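Section 4: Bench Set-up and First Picks

Olleo Small Parts Cell, operator's guide

Before you start this section you should have finished Section 3 (mounting the arm), which means the arm is bolted down and at least one person has dropped a hex key down the cable duct. The duct has a removable cover at the back for this purpose.

You will need: the arm, the Olleo control box, the two-finger gripper, a parts tray, the 4 mm and 5 mm hex keys from the lid of the crate, and a spare hour. The quick-start card says twenty minutes. The quick-start card was written by the sales office in July, when they were feeling optimistic.

4.1 Power and first start

1. Check that the emergency stop is pressed in. It ships that way. If it didn't, somebody has been at your crate.

2. Plug the arm cable into the socket marked ARM on the control box. Plug the tool cable into the socket marked TOOL. Both plugs will fit both sockets. We have raised this with the people responsible, who are us, and the labels are now larger.

3. Connect mains power and turn the rocker switch to 1. The fan will sound like a hair dryer for a few seconds and then settle down.

4. Wait for the light on the front to turn steady white. Blinking white means the box is still waking up. Blinking amber means that you have swapped the cables in step 2.

5. Twist the emergency stop to release it, then press ENABLE on the handset. You will hear the brakes let go, joint by joint.

CAUTION: Keep hands, hair, lanyards and coffee outside the marked work area whenever the arm is enabled. It moves slowly in set-up mode, but it's in no mood to negotiate.

NOTE: If the arm sags noticeably when the brakes release, press the emergency stop and check the payload setting (Section 3.6). An arm that thinks it's carrying a bowling ball behaves oddly when it isn't, and the reverse is worse.

4.2 Fitting the fingers

The cell comes with two sets of fingers. The short, wide set is for boxes and blocks. The long, flat set is for small components with awkward bits sticking out, and it's the one you want for the rest of this section.

1. Press TOOL OPEN on the handset and let the gripper travel to its full width.

2. Slide each finger onto its carriage with the angled face pointing inward. Fingers fitted backwards will still open and close with great confidence, and will pick up nothing at all.

3. Tighten both screws with the 4 mm key until snug. Snug means the finger doesn't wiggle. It doesn't mean you should stand on the key.

4. Press TOOL CLOSE. The fingers should meet evenly along their length. If there's a gap at the tips, loosen the left finger, close the gripper again, and retighten while it's closed.

5. Choose FINGERS > LONG in the handset menu. Skip this and the arm will believe its fingers are shorter than they are, a misunderstanding it will resolve by pushing them into your bench.

4.3 Choosing and placing the tray

Nearly any rigid, shallow tray will do. We supply a Grornura tray with the full kit, but plenty of customers use whatever was already lying around the shop, and the software holds no grudge about it.

What matters:

The floor should be flat. Ribbed or dimpled floors make parts rock when the fingers come down beside them.

The colour should be different from the parts. Grey parts on a grey tray can be done, in the way that parking a trailer downhill in the dark can be done.

The tray must stay put. Use the clamps, or a square of non-slip drawer liner from the hardware store. The liner costs less and works nearly as well, and we would be grateful if you didn't tell our accessories department.

To place the tray:

1. Set it in front of the arm with the near wall at least 200 mm from the base.

2. In the handset menu choose TRAY > TEACH.

3. Jog the closed fingertips to just above the tray floor at each corner in turn, pressing SAVE at each one. Work clockwise. If you work anticlockwise the cell will build you a tray that is inside out, and will then refuse to enter it.

4. Enter the wall height when prompted. Measure it. Everyone guesses, and everyone guesses low.

5. Press CHECK. The arm traces the inside of the tray a finger's width clear of the walls. Watch the whole trip with your hand near the emergency stop.

NOTE: If your tray has a stepped inner ledge, measure the wall height from the floor to the top of the outer rim and add the ledge width under TRAY > KEEP OUT. The fingers fit neatly over the ledge right up until they don't.

4.4 Lighting

The wrist camera isn't fussy, but it has a professional dislike of glare. Glossy plastic under a bare shop light produces a white stripe, and the software can't see anything lying in it.

1. Turn on the lights you intend to work under. All of them, including the one that buzzes.

2. Open CAMERA > PREVIEW and look for washed-out patches on the tray floor.

3. Move the lamp, tilt the lamp, or tape a sheet of baking paper over the lamp (LED fixtures only, please). A little glare at the edge of the tray is fine if you keep parts away from it.

4. Press CAMERA > SAVE EXPOSURE once you're satisfied. If the bench is near a window, leave exposure on AUTO and accept that late afternoon will be a bit of an adventure.

4.5 Teaching a part with leads

Blocks are easy. The cell earns its keep on parts that arrive with wires attached, and those deserve more patience than the menu suggests. Small push-pull solenoids are a good first subject: they have a solid frame to hold on to, a plunger and spring that shouldn't be held on to, and leads that wander off wherever they please.

1. Lay a few parts in the tray with space between the bodies. Spread the leads out as best you can. They will cross anyway.

2. Choose PART > NEW and give the part a name. Letters and numbers only. Pick something you'll recognize in six months, a rule that excludes TEST, TEST2 and NEWTEST.

3. Jog the open fingers over one part so that they straddle the body, with the plunger clear at one end and the leads clear at the other.

4. Lower until the fingertips are just off the floor, then press TOOL CLOSE at the lowest force setting. Raise the force one step at a time until the part doesn't slip when you nudge it.

5. Press SAVE GRASP, then lift straight up. Don't lift and swing in one motion until you know where the wire is going.

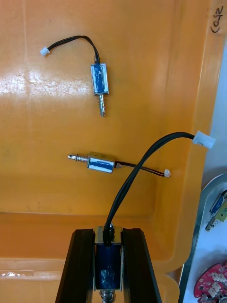 6. Pause at the top of the lift and look at the leads. A connector on the end of a lead has a talent for hooking whatever is nearby, most often the wire of the part you plan to pick up next. If it has hooked something, lower the part, free it by hand with the arm disabled, and try again.

7. When the lift is clean, set LEAD LENGTH to the full distance from the body to the far end of the connector. The cell will raise the part by at least this much before it travels sideways.

8. Run the pick 12 times with the part at a different angle each time. Save the ones that worked and delete the ones that didn't. There's no prize for a complete archive of failures, though Callum Cairns in our support office has one and will show it to you if asked.

CAUTION: Never grip a part by its plunger, spring or leads. The plunger moves, the spring pushes back, and the leads come off.

CAUTION: Don't pick any part that is connected to a live supply. The fingers are conductive at the screws, and so, to a disappointing extent, are you.

4.6 When it doesn't work

The arm stops above the tray and shows NO PART. It can't see one. Check for glare (4.4), then check that you loaded the right part name.

The fingers close and come up empty. The grasp height is too high, or the fingers are on backwards. See 4.2, step 2, and don't feel bad.

The part tilts in the fingers during the lift. You're holding it too far from its centre of weight. Move the grasp 2 mm toward the heavier end and save it again.

The arm picks one part and brings a second along for the ride. Leads are tangled. Increase the space between parts, or turn on SHAKE under PART > OPTIONS, a gentle wrist movement that frees most loose crossings and makes visitors laugh.

The handset shows E-40. The Pumness vision module has lost its licence key. Restart the control box. If the message comes back, call us, and have the serial number from the underside of the box handy. Yes, the underside. Take the photo before you bolt it down.

4.7 Looking after the gripper

Wipe the finger faces with a dry cloth at the end of each shift. Check the finger screws every 2,000 picks; the handset keeps count and will nag you. Replacement long fingers are sold in pairs through Gillies, our parts distributor, and should be fitted in pairs as well, even when only one of them has met the bench.

After fitting new fingers, repeat 4.2 from step 4 and re-run TRAY > CHECK. Saved parts and grasps are kept.

Continue to Section 5, Placing Parts in Fixtures.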